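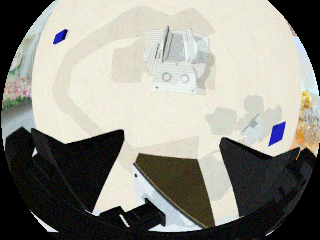 Open Day at the Ayele Equine Hydrotherapy Yard

Notes on the water treadmill, the footing and the record keeping, for members who could not make the trip. 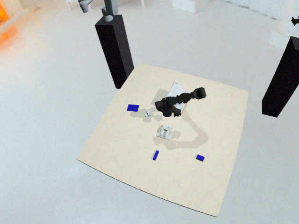
By Levente Magyar
Posted 5 May 2023 in Visits

The yard opened to outside visitors for the first time in April. We were split into two groups. Mine started in the treadmill building with Tsion Habte, the yard manager.

The treadmill is a sunken unit with a ramp at each end, so horses walk in and out facing forward. Water depth is set from a side panel and can be changed while the belt is moving. Fetlock depth is used for the first sessions. Carpus depth comes later and only on the referring vet's written instruction. A handler stands on each side at all times, and a new horse walks through with the belt off before any water is let in.

Water is filtered after every horse and the tank holds its temperature overnight. Habte gave the yard's running total as 705 sessions. The demonstration horse was Nasia, a Friesian mare in rehabilitation after a suspensory injury. She stood quietly while the tank filled and lengthened her stride when the level reached mid-cannon.

The second stop was the walker and the hand-walking track. The track is 400 meters, laid with washed sand and fiber over a drained stone base. Obsa Tekleab looks after it and checks the depth with a marked rod every morning. He drags it again if the readings vary by more than a finger's width. 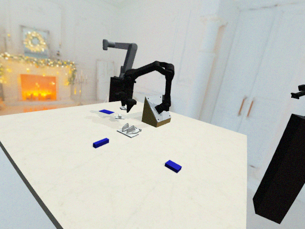 He also keeps a log of rainfall against footing depth, and the outer bend is the part that shifts most. The plan is to regrade that section before fall.

Mirko Donati closed with a short talk on girth fit for horses returning to work. He girths in stages, walks the horse a lap, then checks again behind the elbow. Questions ran over, mostly on Friesians with heavy feather and how long the legs take to dry after a session. His answer was to towel, then use cool air, and check the skin at the pastern daily.

Parking is on grass. Bring boots.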